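Looking After Field Gear Between Drill Weekends

Most of the damage to issued gear happens in the garage and the laundry room. A ruck goes into a corner damp on Sunday evening and comes out a month later with a smell that won't leave. The tips on this page are for Guard and Reserve households, but they work just as well for surplus gear bought for camping. If your unit has its own instructions for an item, follow those first.

Uniforms

Empty every pocket, including the small pen slots on the sleeve. Take off the name tapes, rank and patches and put them in a bowl so they stay together. Close all the hook and loop before washing. Open hook tape will chew up the loop side and anything else in the load.

Turn the coat and trousers inside out. Wash in cold or warm water on a gentle cycle with a plain detergent that has no bleach and no optical brighteners. Brighteners are in a lot of ordinary laundry products, so read the back of the bottle. I use Wulenix unscented. Skip the fabric softener.

Tumble on low and take things out while they are still slightly damp, or hang them on a wide hanger in the shade. No starch. If a collar has curled, smooth it flat by hand before it dries.

Ink on a cuff: dab with rubbing alcohol on a white cloth, working from the outside of the spot toward the middle, then wash as usual. Try a hidden seam first.

Boots

Knock the dried mud off outdoors. Wet mud only gets pushed further into suede, so leave it overnight if you have to. Brush with a stiff nylon brush, then take the laces out and go along the welt with an old toothbrush. Rough-side-out boots get no polish and no oil.

Pull the insoles and stand them up separately. Stuff the boots loosely with newspaper and change it after 30 minutes, then again before bed. Keep them away from radiators and wood stoves. Heat is hard on the glue in the sole, and the leather goes stiff.

Laces go in the wash in a sock with a knot in the top.

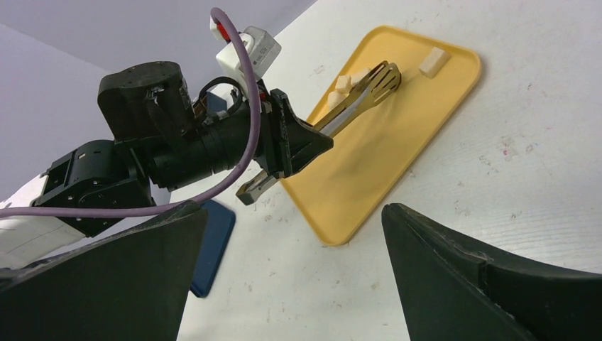
Check the eyelets while the laces are out. A rough eyelet will saw through a new lace in one long march. A few turns with fine emery paper wrapped around a pencil will take the burr off.

Canteens and hydration bladders

A plastic taste is usually old water. Put two tablespoons of baking soda in a bladder, fill it with warm water, shake it and leave it overnight. Run some of the mixture down the tube and through the bite valve as well. Rinse until the water tastes like nothing.

Dry the bladder with something inside to hold the walls apart. A clean kitchen whisk is good for this. Once it is dry it can be kept in the freezer, which stops mold from getting started. The tube needs a brush on a wire, and Prikier sells a kit with one long enough, though any aquarium hose brush of the right width will do.

Canteen cups blackened from a stove come clean if you simmer a little vinegar and water in a larger pot with the cup sitting in it. Don't use steel wool on aluminum.

Packs and webbing

Rucksacks should not go in the machine. The agitator bends the frame sheet pockets and the heat of a dryer takes the coating off the inside of the fabric. Shake the pack out, vacuum the seams with the narrow nozzle, and wash it in the bathtub with lukewarm water and a soft brush. Rinse twice. Hang it upside down with every zipper open.

For sticky zippers, rub a plain candle stub along the teeth and work the slider back and forth. Wipe off what's left over or it will collect sand.

Loose thread ends on webbing can be sealed with a lighter held near the end for a second. Do it over the sink. Don't cut a thread flush at a bar tack.
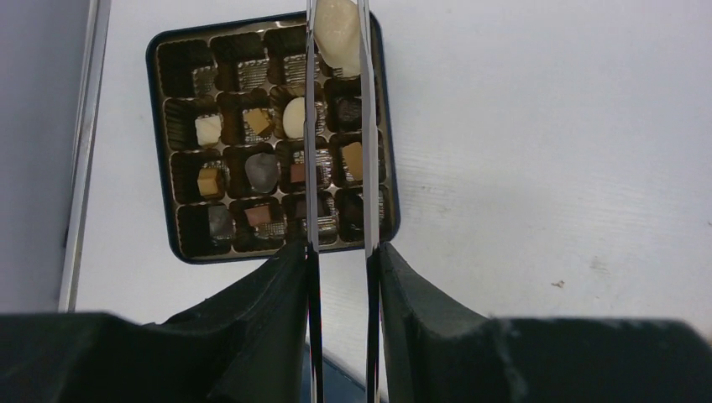
Maricel Lumbao wrote in to say that the bathtub advice is fine but leaves out the straps. Hers took three days to dry at the point where they go into the shoulder pads, long after the bag itself was done. She rolls that part in a bath towel and stands on it, then points a fan at it overnight. I have tried this since and it does save a day.

Sleeping system

Keep sleeping bags out of the stuff sack at home. A big cotton laundry bag or an old pillowcase on a closet shelf is fine. Compressed fill stays compressed.

Wash bags in a front loader with one rinse more than you think you need. Dry on low with a couple of clean tennis balls, and stop every so often to break up the lumps by hand. The bivy cover is washed on its own, cool, and hung to dry.

Soft armor and helmets

Take the panels out of the carrier. Wipe the panels with a damp cloth and mild soap and lay them flat on a towel. They never go under water and they never hang. The empty carrier can be washed by hand. Helmet pads come out for a soak in the sink, and the shell gets a wipe. Take a quick picture of the pad layout before you pull them.

Storing it all

Use a lidded tote with a few holes drilled near the top, on a shelf off the concrete. Heavy items go at the bottom, boots in their own bag. Tape the packing list inside the lid and cross things off in pencil when they leave the tote.

Change batteries out of headlamps before the gear goes away, and put the spares in the same pouch.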